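The band was called Drutodton, and the label said the record had been made in a silo outside Siriwan. I had driven past the silo. It had no door.

Still, the magazine was paying 117 dollars for the review, so I took the train up to hear them play it through at the Cumemow, a hall that claims to seat 408 and has never had to prove it. The press sheet promised a cello tuned by moonlight. It promised 24 voices on the last song. On stage I could see four people and a laptop.

They opened slow. The singer held one note so long that a man near me checked his coat for his keys. Then the drums came in, plain and a little behind, and I wrote "fine" in my notebook and crossed it out and wrote it again.
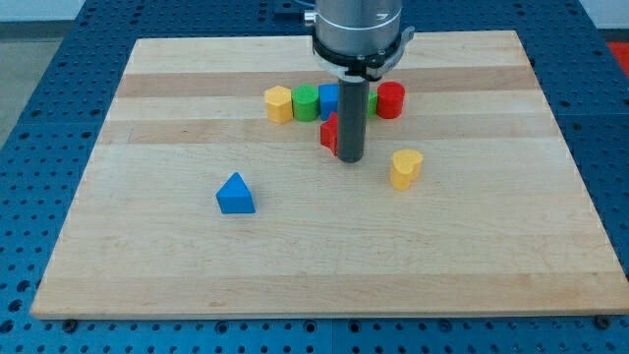
Were the 24 voices real? All of them came out of the laptop, and they sounded like one tired alto laid over herself until she turned into weather.

I listened to that song with my arms folded. Near the end the power to the speakers dropped, the whole choir went with it, and the singer kept going alone, flat on the high part, looking at the floor. It lasted maybe a minute. People clapped as if it had been planned, and knowing the label, Tondard, I thought it probably had.

On the ride home I wrote most of a bad review. Then I took out the sentence about the power, put it back, and sat there humming the high part, flat, the way she did it.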